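September, evening

Long day in the bedroom with the grippers. I started a little after eight and quit when the light from the window began to change. It was the first full day on the fruit task, after all that time on towels, and I want to write it down while I still remember which parts went badly.

The job for Gramard is simple to say. There is a tray at one side of the bed and a pink plastic sheet spread next to it, and the fruit gets moved between the two by hand, one gripper in each hand, with the cameras on the grippers recording. Each run is one example. They want 500 of these before the end of the month, from several homes, and mine is one of the homes. The last total they sent me, across all tasks and everyone working on them, was 2377 accepted. I don't know how many of those were mine.

I used the bed again. The table is too narrow for two grippers and I kept hitting my elbow on the wall. The bed is wide and I can stand at the foot of it with space on both sides. The bad part is that it gives under the tray, so if I lean on the mattress even a little, everything tilts and the round things start to roll. I learned to keep my knees off it.

Most of the morning was spent with both hands open before the first grab, checking that the left and right recordings were starting together. The Kulladix app shows a green mark when they match. It took 6 tries to get the first one.

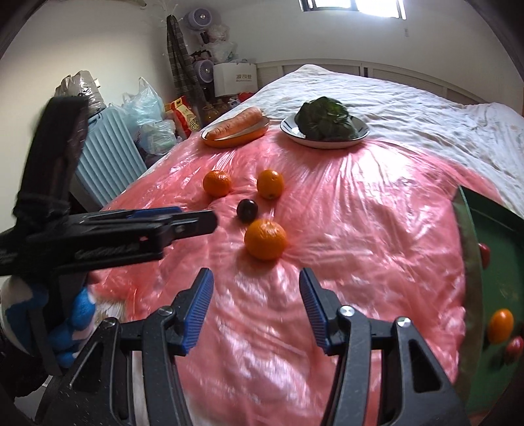 The near gripper open, fruit on the pink sheet, plates at the back.

The plates stayed where they were at the back with the vegetables on them. The instructions ask for a few things in view that don't get touched, so the system doesn't learn that everything on a bed has to be picked up. I understand the reason but it is hard to follow. Twice I reached for the carrot simply because I was tired of oranges, and both runs had to be thrown out.

Oranges are the easy part. They are big enough that the pads close on them before the jaws get anywhere near shut, and the peel has enough grip to it. The small fruit is slower. When I come straight down on something small, the jaws block my own view of it, and I have to guess. Coming in from a low angle works better, but then the tip of one finger drags on the plastic and pulls up a fold. A fold is enough to send a plum off to one side. I tried taping the sheet down at the corners and the tape let go after a few runs.

The plastic also shines. I sent Gramard a question about this last week, and the answer was to leave it, since people's homes have shiny things in them. So I left it. I did pull the white cover flatter at the start of each run for the first hour. Then I read the sheet again and saw that wrinkles are fine, so I stopped doing that too and saved myself some time.

Lunch was late. Noodles, standing up in the kitchen. My wrists were sore by then, more the left than the right. The gripper isn't heavy, but holding it out level for a whole run is different from picking it up once. I put the grips down with the app still running and lost a few minutes of space on the card to a recording of nothing.
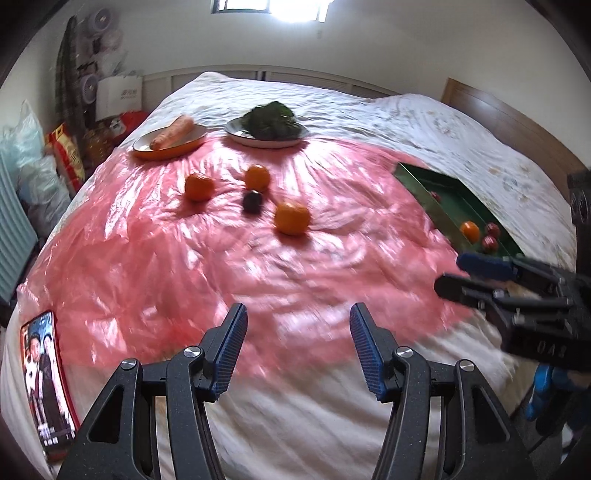

After lunch I changed the starting layout between runs, as I should have been doing all along. The instructions say no more than two runs in a row with the fruit in the same places. In the morning I had been setting everything back almost exactly as it was, out of habit, the way you would put things back on a shelf. I don't know if those runs will be accepted. I marked them with a note and sent them anyway. If they are refused I will do them over.

I also noticed that I favor my right hand. If a fruit is anywhere near the middle, the right gripper goes for it and the left one waits. That will end up in the data. For the last part of the afternoon I made a rule that the left hand had to go first on every other run. It was clumsy. I dropped more, and I was slower, but the drops can stay in as long as I pick the thing up again and finish. Somebody at Gramard wrote in the notes that recoveries are useful to them, more useful than a clean run that looks like all the other clean runs. I was glad to read that.

Then I moved on to using both hands at the same time. The idea is that one gripper holds on to its fruit while the other gets hold of a second one. It is harder than it sounds. When I look at one hand, the other one drifts. I kept finding that I had let go of the trigger on the side I wasn't watching. What helped was closing both, stopping for a breath, and only then lifting. The runs came out longer that way, but still under the limit.

The apples are the most trouble for me. They are smooth, and if the pads are not level with each other, the fruit turns as they close. I had to learn to bring the wrist down until the fingers sat on either side of the widest part. Too high and it pops out underneath, too low and the tips knock against the tray.

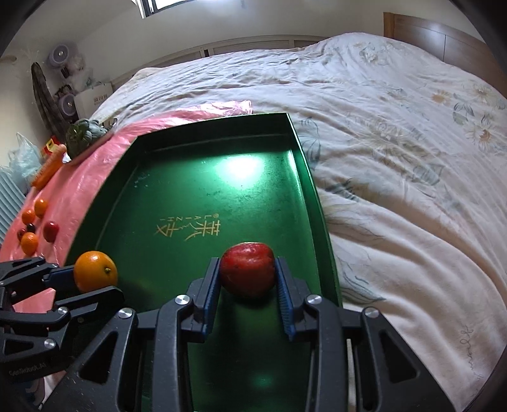 For tomorrow

Charge both grippers tonight. The left one was down to its last bar when I stopped.

Copy the card to the Van Leeuwen drive before doing anything else, and check that the files open. Last time I only checked the names.

Ask Brarkeck if the replacement pads have been sent. The ones I have still hold, but I would like a spare set in the house before I begin the next batch.

Eat lunch at a normal hour.

Read the page on camera angle again. I think I have been holding the right one tipped in too far, and it would be better to fix that now than after another hundred runs.

Buy more plums. I ate two after I finished, and they were a bit bruised but good. The rest of the fruit is back in the kitchen. The cover needs a wash, and that can wait until the fruit task is done.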